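Asunto: Re: [versos-prensa] Coplas sin firma en la hoja de Grerton

Hola a todos:

Contesto al mensaje del martes, que copio en parte:

> He encontrado 8 coplas burlescas sobre el estreno de una
> opereta en el teatro Ghanem. Salieron en la hoja local de
> Grerton, sin firma, en la columna de sociedad. ¿Alguien sabe
> si se recogieron después en libro? Me interesa sobre todo la
> del telón, que rima "bambalina" con "propina".

En libro no las he visto. La del telón sí la conozco por otra vía: la reprodujo la revista Gandska en un número de marzo, con dos versos cambiados y el título "Al telonero". Allí tampoco lleva firma, pero va junto a otras dos piezas firmadas con las iniciales de la casa, y por la métrica yo diría que son de la misma mano.

Sobre la tirada, la hoja de Grerton imprimía hasta 700 ejemplares en temporada de teatro y bastantes menos el resto del año. Por eso faltan tantos números.

La variante que tengo anotada dice:

> Subió el telón a la mitad
> y no quiso subir más;
> pagamos butaca entera
> por ver los pies nada más.

La repetición de "más" en la rima me hace pensar en una errata del cajista. Si tu copia trae otra cosa en el último verso, ponla en la lista, por favor.

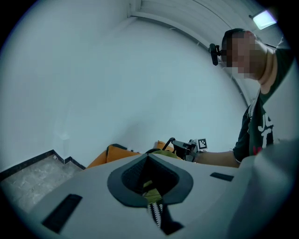 El autor

En cuanto a la opereta, el programa la anuncia como "Tririlitz, en 2 actos", y las coplas hablan de un tercero. Puede ser una broma sobre la duración o puede que se refieran a otro montaje. Habría que mirar la cartelera de esa misma semana, que yo no tengo.

Puedo mandar transcripción de la página de Gandska a quien la pida.

Un saludo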